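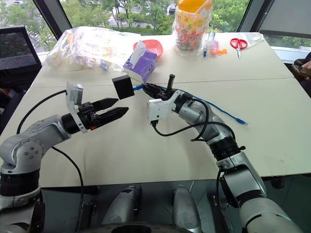 **Figure 3.** Household items on the sorting table, including a tissue box, a pink bowl, a clear bag and a blue network cable.

### 4.2 Mixed items on shared surfaces

The Stundport survey covered 587 tables and counters in homes and small offices. Items were grouped by where people said they belonged, and any item without a stated place was coded as "unassigned." Of the 2,975 items recorded, roughly a third fell into this group.

Cables were the hardest to code. A network cable like the blue one in Figure 3 may belong with office supplies, with spare parts or with the device it serves, and people in the same home often gave different answers. Tissue boxes caused little trouble - most people wanted them left on the table. Bowls were nearly always assigned to the kitchen.

Filled bags were coded as a single item, following the Layug scheme. We did not open them or list what they held. Small dark blocks and connectors were entered under "parts" unless the owner named a use. Section 5 compares these codes with the time people spent clearing each surface.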